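Ordnung am Küchentisch – Notizen zum Vortrag in Lendby, 22/07/2022

Erst einmal herzlich begrüßen, Wasser einschenken, kurz warten, bis alle sitzen. Dann mit den Essstäbchen anfangen, denn die hat fast jeder zu Hause, und fast immer liegen sie irgendwo quer in der Schublade.
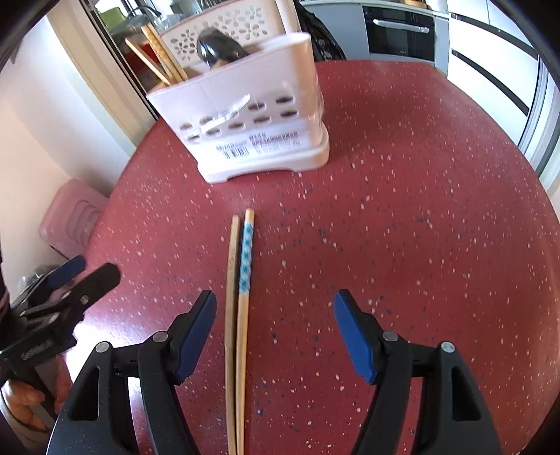
Fragen, wer seine Stäbchen paarweise aufbewahrt (Hände heben lassen, das lockert so schön auf!). Ich selbst habe jahrelang vor jedem Essen gesucht, bis zwei zusammenpassten, und am Ende doch gemischt gegessen. Ruhig ein bisschen ausholen, dafür ist Zeit.

Dann zum Besteckständer: zwei Fächer reichen völlig. Stäbchen ins eine, Löffel ins andere, und mit den Griffen darf jeder es halten, wie er mag.

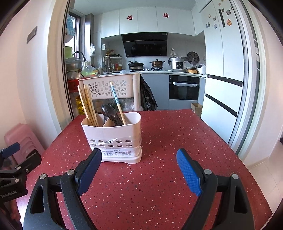 Besteckständer mit zwei Fächern, links die Holzstäbchen

Überleitung zu den Löchern im Kunststoff: Luft muss dran, sonst riecht es irgendwann. Bitte nicht wieder bei den Putzmitteln landen, da komme ich vom Hundertsten ins Tausendste. 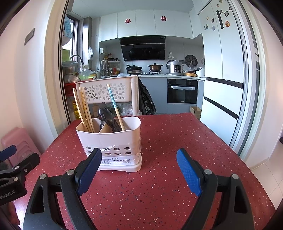 Text und Bild: Küchenwerkstatt Retamal

Zum Schluss die Hausaufgabe: 3 Dinge vom Tisch räumen, mehr wirklich nicht. Im September treffen wir uns wieder.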